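Saturday, late

Feet up at last, with the tea going cold beside me as usual. I was out of the house before the dog had even stretched, because Gerardo wanted us all at Wilgate by eight to finish the moving in, and I said I'd bring the rolls. Forty of them, from the bakery on Kincaid Street (the lady gave me a look, but they went, every last one, and Gerardo ate 4 standing up).

I do like a big room on a moving day. Everyone talks louder than they need to, and there's always somebody walking by with one end of something and hoping the other end is following. I spent most of the morning on labels and cables, which suits me fine. I have never been a lifter, and my back reminded me of that last May when I tried to help Mama with her dresser.
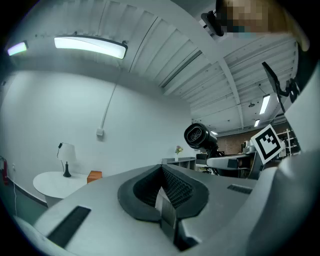 What I keep thinking about tonight is the ceiling, of all things. It's white and ribbed, long ribs running side by side, and with the lights on it made me think of the old skating rink on Desano Avenue, where Daddy used to take us on his day off and sit on the bench with his newspaper and never once put on skates. I hadn't thought of that place in years! I must have stood there a good minute with a roll of tape on my wrist like a bracelet, until Gerardo asked if I was all right and I told him I was just visiting.

We got the monitor arm where people wanted it, after a great deal of discussion – higher, lower, no, the way it was before – and I stayed out of that one. I did win the argument over the coat hooks, though. They are going by the door.

The bill for the van came to 1105 dollars, and Gerardo went very quiet over it. I'd have guessed more, with the stairs.

Must remember to call Mama tomorrow and ask her if the rink is still standing. And find my good scissors. I think they went into a box marked Jistus, and I packed that box myself.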